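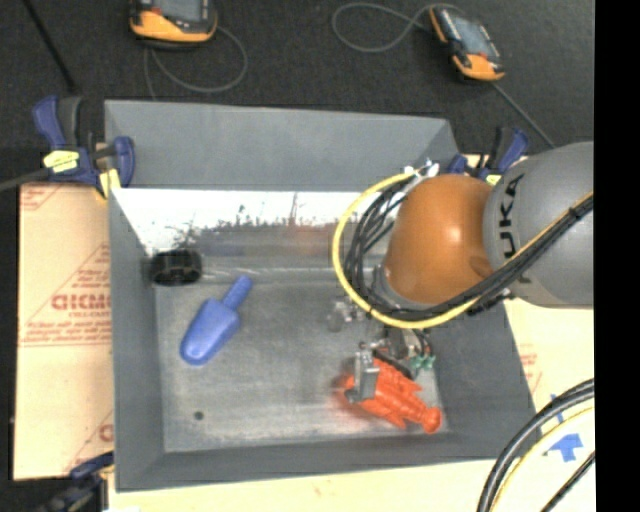 # In Praise of the Big Ugly Bin

I have owned a lot of pretty storage. Woven things, things with lids, a set of nesting boxes from Custier that cost more than my first bicycle. Every one of them failed me, and I've come around to believing that the best home for odds and ends is a large, plain, gray bin with nothing going for it except its size.

You know the kind of stuff I mean. A blue plastic scoop. A bright orange-red toy with a round head and pointed limbs. A short black cylinder that clearly belongs to something (but what?). None of those goes in a drawer with a label. What would the label say? I tried "misc" once and felt like I'd given up on life.

My friend Mechthild Brunner is on the other side of this, and we've been having the same argument since July. She's a sorter. Her hall closet in Flonham has small bins inside medium bins, and she can put her hand on a spare shoelace in the dark. I admire it, I really do! But I stayed with her for a week and spent most of it standing in front of that closet holding a roll of tape, afraid to put it back wrong. A system like that works beautifully for the person who built it. Everybody else in the house ends up leaving things on the stairs.

With one big bin, putting away takes no thought at all. You walk past, you drop it in, you keep walking. Kids can do it. Guests can do it. My brother-in-law can do it, and he once put a colander in the linen closet.

Now, Mechthild says the trouble comes when you want something back out, and fine, she has a point. A deep bin filled to the top is a pit. I had one like that in the garage, and when I finally emptied it onto the driveway I counted (because I was mad) 342 pieces, most of them clothespins. So I'm not arguing for the pit. I'm arguing for a wide bin kept nearly empty, where you can see the floor. If there's bare floor between the scoop and the toy, you'll find both of them in a second, and you can pull either one out without dragging the rest along.

Sloping sides help too, by the way. Straight-sided boxes are hard on the knuckles, and small stuff gets wedged along the bottom edge where you can't get a fingernail under it. With a slope, your hand has somewhere to go. Corners are still corners, I'll admit. Anything round seems to head straight for one.

And let it get scuffed! I was so careful with those Custier boxes that I lined them with felt, which meant I couldn't toss anything in them that had been outdoors. A scratched-up gray floor has already had the worst done to it. Throw the trowel in. Throw in whatever was in your coat pocket.

My neighbor Myfanwy Wogan went the other way and bought a Trostar tower with 7 clear drawers, one per family member plus the dog. It looks great. It has also been sitting there with two drawers stuffed so full they won't close and the rest holding a single sock each. People don't own things in equal amounts, and no drawer tower I've met has figured that out.

I do have one rule, and it's the only one that has stuck in our house. Two times a month somebody dumps the bin out on the rug, and whatever gets claimed goes off with its owner. The unclaimed things go back in for another round. After a second round they're out, no speeches. Our mystery pieces rarely last that long, though I did fish a little see-through cap back out of the trash last time, just in case. It's on the windowsill now. Mechthild would have a drawer for it.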